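Subject: Re: [mollbridge-refurb] Old towers, parts list

> Do the Letmont towers still have their power supplies? We could use 2 at Plistthorpe.
> Also short on drive rails.

The one I have open does, label and all. I'll leave it in until it's been tested.

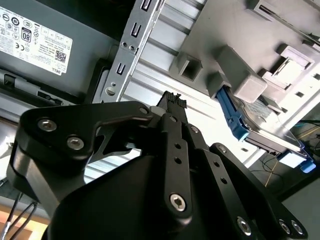

Please send the wattage you need. Anything over 200 is fine to promise from this lot.

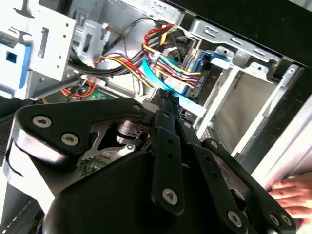
Rails are easier. I can spare 4 once the drives are out. They're the blue plastic kind that clip to the side of the cage, so check yours match. Pickup is after 7.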